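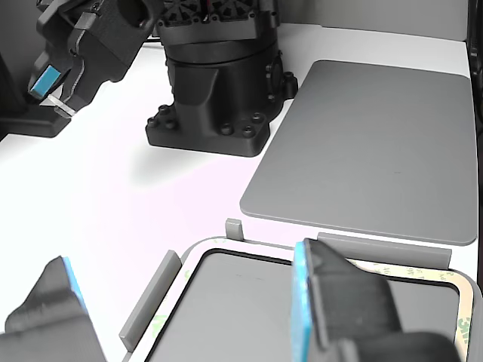 Robot base, gray plate and tray on the white table at the Jevmont workshop.

Open evening at the Jevmont shared workshop, 1 May 2025

Jevmont opens its doors to non-members twice a year. I had been meaning to go since last June and finally made it to the spring one. The workshop is upstairs from a tile wholesaler, up a steep flight of stairs with a goods lift beside it that was out of service. Doors opened at six. There was a sign-in sheet, a box for donations and a rack of safety glasses, which you only needed in the wood room.

I went mainly for the arm build, which the members call Telance. It has the long table in the back room. Two of the builders were there all evening and answered questions between jobs.

Telance is a home-scale robot arm project. The builders design the structural parts themselves, print them in the workshop and buy in motors, bearings and fasteners. The base on the table is a black cylinder on a wide flange, bolted all the way around the foot, with a turntable ring stacked on top and a ribbed motor housing above that. Thin red and black wires showed at the top of the housing. I asked about the flange, since it looked heavy for a machine this size. An earlier base had a narrower foot and rocked when the arm reached out to the side. Widening it used more filament and took a longer print, but they have not gone back.

The grippers are also black, with angular printed housings and blue pads on the fingers. Most of the talk that evening was about the pads. Bare printed fingers slide on smooth parts, and squeezing harder bends the finger before it improves the grip. They have been through 11 pad materials and keep the rejects in a cookie tin, labeled with a marker. You can take them out and press them. The softest ones grip well but tear at the corners after a few days. The current pad is a compromise, and one of the builders said he would still like it a little thinner.

The job on the table was to do with trays. The group wants an arm to put a flat panel into a square tray, press it down and move on to the next one. The tray is white with a rounded opening, and the panel is dark gray with a thin black border. Strips of 3M adhesive are part of it too, with the beige backing printed in green. Gray bars lay next to the tray, two long ones and a short one, with a larger gray plate with rounded corners farther back.

According to the builders, the panel is the easy half. Adhesive backing is the hard half. A person gets a fingernail under the corner and pulls. A padded gripper has nothing like a fingernail, and if it pinches too low it lifts the whole strip. They have tried folding a corner over beforehand, which works but means a person has to prepare every strip. Another idea is a thin printed edge on one finger. I asked if they would consider clips instead of tape. They said clips had been discussed for four meetings and they did not want to discuss them again.

Costs came up, as they do. The parts list for one arm stood at $532 on the sheet taped to the cabinet, with printing counted at the members' rate for filament and no labor included. Motors are by far the largest line. I copied down the bearing sizes for my own project and was told to check them against the newer sheet, which was on somebody's laptop and not at the workshop.

The rest of the building is worth a look. There are four printers in a ventilated closet, all running when I passed. The wood room has a good bandsaw and a planer with a waiting list. Electronics is one long bench with two soldering stations and not enough light at the far end. A member who repairs radios had a Pretorius bench supply open on a towel and was happy to explain what had failed in it.

In the front room Fenditz, a small local parts dealer, had a table of surplus connectors and motor offcuts by weight. I bought a bag of ring terminals and a length of cable sleeve. Prices were fair. Cash only, so bring some.

Coffee was free. The talk scheduled for seven started at half past and covered membership, keys and insurance. Membership is monthly, with the first 10 hours of machine time included and a short safety session required before you get a key. The arm group meets in the evening and takes new people, though they asked for somebody who can do wiring before they take on anyone else who wants to design parts.

Parking is behind the building, past the loading dock. The front spaces belong to the wholesaler and are marked. The next open evening is planned for the fall, and the date will go up on the board by the stairs.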